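Storage & Tidying > Toy Storage > Reader reviews

Skjelbred yellow bin – good, mostly 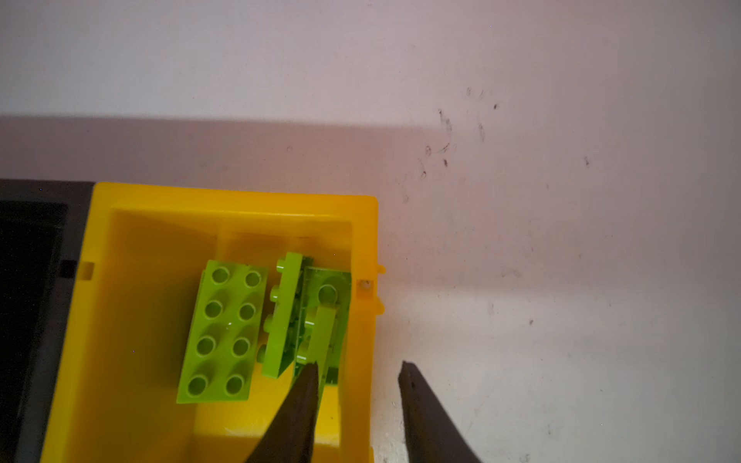 Bought two in March for the big toddler bricks, 8 quid each from Starkwood. Sorting by colour now, greens get their own bin. Will it last, no idea, but it's nicer than the Tranov tubs we had before.

Good: thick flat rim, easy to grab one handed. Yellow is properly yellow, bricks show up well agianst it. Plain inside so a wipe does it, takes up to 10 seconds.

Less good: the little tabs on the side of the rim. Catch on my sleeve every time. And no lid – Dridonow do one with a lid but it's dearer and the sides are lower.

Also the bricks end up on their edges and wedge, so small hands get cross. Tip it out, easier.

Would buy agian, probably the bigger size if they have it in stcok.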